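Notes from the Hollmann wildlife open day, May 1, 2025

Typing this up fast before I forget half of it. Hollmann is the bird and small animal rehab place past the reservoir, opens its doors once a year. Drove 66 miles to get there. Parking on grass, muddy, wear boots.

Main reason I went: the window talk. I have a robin that has been fighting my basement window since February and I wanted someone to tell me how to make it quit. Khải Giáp gave the talk, 30 chairs and all of them taken, people standing along the wall. Good speaker, no slides.

What I wrote down:

Robins, cardinals and mockingbirds do it in nesting season. They see a rival in the glass. Cover the OUTSIDE. Curtains inside make the reflection worse, if anything. (I had curtains up. Of course.)

Soap smeared on the outside works til it rains. Plastic owl is a waste of money. Birds figure it out in a couple days.

For birds that fly into glass, different problem. Dots or strips of tape on the outside, close together, two inches apart, whole pane. One hawk sticker in the middle does nothing.

Somebody asked about woodpeckers on cedar siding, that ate up a lot of time. Short version, hang netting out from the wall and check for bugs in the wood.

Then the tour. Group of 19, a bit too many for the hallway. Quyên Hứa took us through intake, the food kitchen (smells like you think) and past the flight cage. No going inside, there was an owl in there they didn't want stressed. Saw the back of it through the slats. Fine by me.

They took in 65 window strikes last spring, Quyên said. More than I wouldve guessed for a county this size.

Craft room was after that, for making your own window strips. Pick a color, cut, stick them on a practice pane. Kids loved it. I made a crooked one.

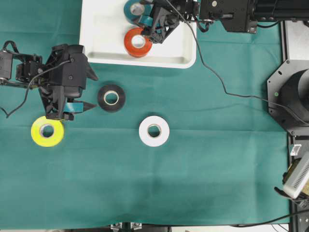

Tape rolls on the green cloth, craft room.

Lunch was chili from the Mekeo truck, decent, slow line. Bought a net bag for the feeder pole and a leaflet on skunks under decks, havent read it yet.

Bathrooms are in the far barn, follow the yellow signs. Talk repeats in the afternoon so if the morning one is full just walk the pond trail and come back. I skipped the trail, had to get home and tape the basement window before dark.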